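Ticket: socket strip by the bed keeps going off, room 4, Witdale
Status: open, waiting on part
Category: electrics / furnishings
Opened: July

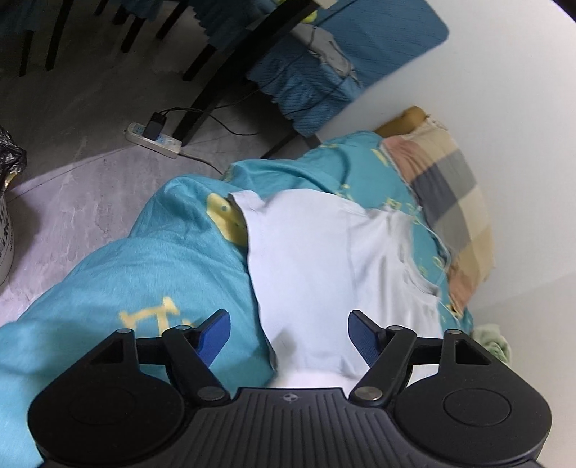 Strip on the floor by the chairs, teal blanket and the plaid pillow at the wall.

Reported fault
Power strip in room 4 cuts out. Comes back if you wiggle the plug. Guest says phone was dead in the morning twice running, thought it was her charger, tried another one, same. Also says she caught her foot in the cables on the way to the loo in the dark. No injury. Wants it sorted or wants to move rooms.

Priority: was low, bumped to medium because of the trip.

Log

08:40
Went up. Strip is the white one, on the floor on the mottled mat. Black plug in it. Thin cables, black and white ones, going off across the floor to the furniture. Didn't touch the bedding, guest still has her stuff out. Asked her to leave the strip alone till I'm back.

09:15
Back with tester. Wall socket fine. Swapped to the other wall socket, also fine. So it's not the house wiring, don't ring the electrician yet pls, call out is silly money.

09:30
Strip itself. Put a lamp in each outlet in turn. Lamp steady in all of them till I moved the black plug, then it flickered. Pushed the plug right home, steady again. Walked past and knocked the cable with my shoe, flickered. So either the plug is a loose fit or the contacts in the strip have gone soft. Tried the same plug in the kitchen, tight as anything. It's the strip.

09:50
Checked for heat. Nothing by hand after 25 minutes with the lamp on. No smell, no marks. Still want it out of there.

10:05
Looked in the stores cupboard for a spare. There are 3 strips on the shelf list and none on the shelf. Whoever had them please sign them out, there is a sheet, it's on the door.

10:20
Ordered a Trultov one through Suwannarat, the surge type with the switch, 3 m lead. The last lot we had from Odilness were the short lead ones and that's half the trouble, the cable never reaches round the edge of the room so everybody runs it straight across the floor. Don't reorder those.

11:10
Temp fix. Old strip unplugged and binned (cut the plug off first so it doesnt walk back into a cupboard). Guest's charger now straight in the wall socket. The other things can wait. She's happy enough, doesn't want to move now.

Other things while I was in there

Chair covers. The blue ruffled ones. There's a grey patch on one. Don't know if it's a mend or a mark, didn't have my glasses. Housekeeping to look. If it's a mark it wants to go in with the next blue wash, not with the sheets, remember what happened with the sheets. Ruffles hang low as well, so when the new strip goes in keep it clear of them. I don't want fabric sat on top of it.

Bedding. Teal blanket with the yellow cartoon print is meant to be in the family room, according to the linen list. Guest likes it, leave it till she's gone then swap back. Pillow in the pink/grey/beige check cover is down against the wall, pillow inside is yellow and pokes out at the top, so the cover is either too small or not pulled up. Try one of the bigger covers.

White cloth on the blanket, small green one next to it. Not on our list as far as I can see, probably hers. Do not take for laundry without asking. We've had that complaint before and it cost us 300 off a bill.

To do
- fit new strip when it comes, along the wall, NOT across the mat
- cable clips, the stick on kind, check they don't lift the paint
- look at grey patch on chair cover
- bigger pillow cover
- blanket back to family room after checkout
- check the strips in the other rooms for the same wobble, do the wiggle test with a lamp
- find out where the spares went

14:30
Supplier rang, part is in but the van's full, will be on the next one. Told guest. She asked for a longer charger lead in the meantime, gave her the one out of the office drawer. That one needs to come BACK.

15:05
Did the wiggle test in room 2 and room 3. Both fine. Room 1 occupied, do not disturb on the door, will try again tommorow.

Leaving this open till strip is fitted and room 1 is checked. Please add notes underneath and don't start a new ticket, there's already two for the shower.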